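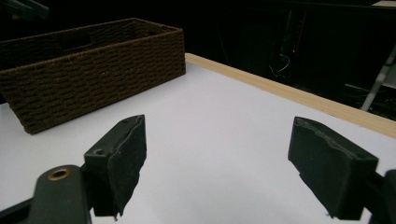 **Trying out the Turkach hand-held gripper kit**

Several of you wrote in after the spring newsletter to ask whether we had got any further with the Turkach kit, and I am sorry it has taken until October to give you a proper answer. We have had one on loan at Plolholm for the whole of the summer, long enough to get past the first excitement (and there was a fair bit of that, I must say!) and to form an opinion.

For those who missed the earlier piece, the kit is a two-fingered gripper that you carry and work yourself, with a camera on board to record what the fingers are doing. You go about an ordinary job, picking up a cup or moving a basket along a table, and the recordings are then used to teach a robot arm the same job. You don't need to own the arm while you are recording, and for a small workshop like ours that was the great attraction.

The box holds the gripper, a charging lead, a spare set of finger pads and a printed booklet that is better than most. We had it put together and recording before lunch on the first morning. Since then we have made 328 recordings, most of them on the white table in the back workshop, and the software threw out only 5 of those as unusable. I thought that was rather good going for people who had never done it before.

Baskets have been our favourite test. A woven one with a thick rolled rim gives the fingers something definite to close on, and the ribbed sides show up well against a pale top. We tried taking hold by the long side and by the short end, and the short end was much the easier on the wrist. Dark baskets were fine as long as we kept the lamps up over the table. Our one attempt at working by the window late in the afternoon came out very murky and we had to do the lot again.

Now for the grumbles. The foam pads on the fingers wear more quickly than I would like. Their edges go ragged with use, and although a bit of fraying doesn't seem to spoil the grip, you will want spares in the drawer if you plan to use the kit every day. The fingers themselves are a very dark green, nearly black, and against a dark object it can be hard to tell on playback exactly where the pad ends. A lighter pad would be a kindness, and we have written to Turkach to say so.

It is also tiring. The gripper feels like nothing when you first lift it, but after a long run of recordings you do know you've been holding it, and we settled on stopping for tea after every 70. Smaller hands found the handle a stretch — there is a narrower one on the way, we are told, but we haven't seen it yet.

The Nusach software that comes with the kit is plain and sensible. It keeps each recording with its notes, and it lets you trim the ends without any fuss. Our older Antal kit needed 3 separate programs to do the same, so this felt like a holiday.

Would we buy one? Yes, I think we would, and we have asked for a price with two extra sets of pads included. In the meantime the loan has been extended to the end of the winter, so if you would like to come over and have a go, do send us a note through the usual address and we will find you a morning. Bring something awkward to pick up!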